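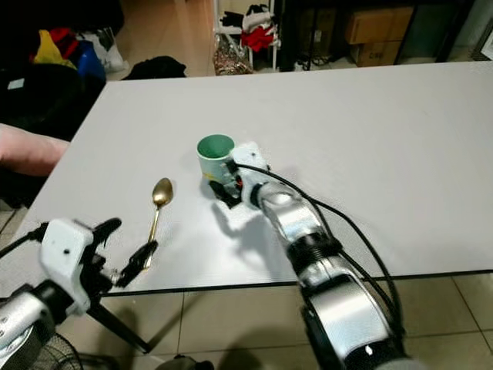
A mug held in a gripper

Why do we have to warm up first?

Every Saturday morning I run a fitness club for children at the sports hall in Tirkbridge, and every Saturday somebody asks me, "Solange, can't we just start racing?" (My full name is Solange Cavalcanti, but that's a lot to shout across a hall!) I always say no, warm-up first, and then there's a big groan. So I thought I'd better explain what's going on inside you while you're groaning.

What your heart is up to

When you're sitting on the bus or watching telly, your heart ticks along quite slowly. Your muscles aren't asking for much. Then you jump up and run, and your legs suddenly want lots more oxygen, the stuff you get from the air you breathe in. It travels round in your blood, and your heart is the pump that pushes it there.

Your heart can speed up very quickly, but it still takes a little while for everything to get going properly. If you sprint straight away you can feel puffed out and horrible before you've got anywhere. I did this myself at a fun run in Konstead. The race was 1,030 metres, I'd been chatting instead of warming up, and I went off like a rocket. By the first bend I was being overtaken by a boy dressed as a carrot.

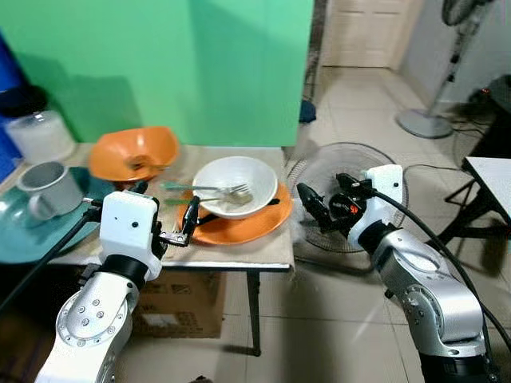 Your muscles are made of lots and lots of very thin threads called fibres. When you want to move, your brain sends a message down your nerves and the fibres pull and get shorter, all without you thinking about it. They're packed in next to each other and mostly run the same way, a bit like the two forks with green handles lying side by side across that white bowl, only far thinner and far more of them. Moving about gently makes them warmer, and warm muscles can pull faster than cold ones. That's where the "warm" in warm-up comes from!

Try it yourself

Put two fingers on the inside of your wrist, just below your thumb, and feel for a little tap. That's your pulse. Now march on the spot with big swinging arms until you're breathing a bit harder, and feel again. It should be quicker. If you can't find it, try the side of your neck – gently, please. 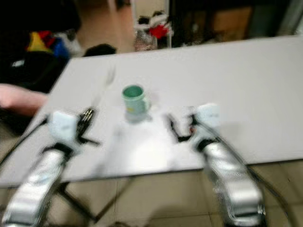 What we do at my club

We start with 4 minutes of easy jogging, and you should still be able to talk (most of you manage that very well). Next come arm circles, high knees and sideways skips. My friend Eze, who helps with the little ones, likes to do it all as animals, so you might be a crab or a flamingo.

After that we do a few quicker runs, and then it's time for the proper stuff. This month it's the long run along the Plultdale path, some 800 metres, with a hill near the end. Bring a drink and a jumper for afterwards, and no carrots, thank you.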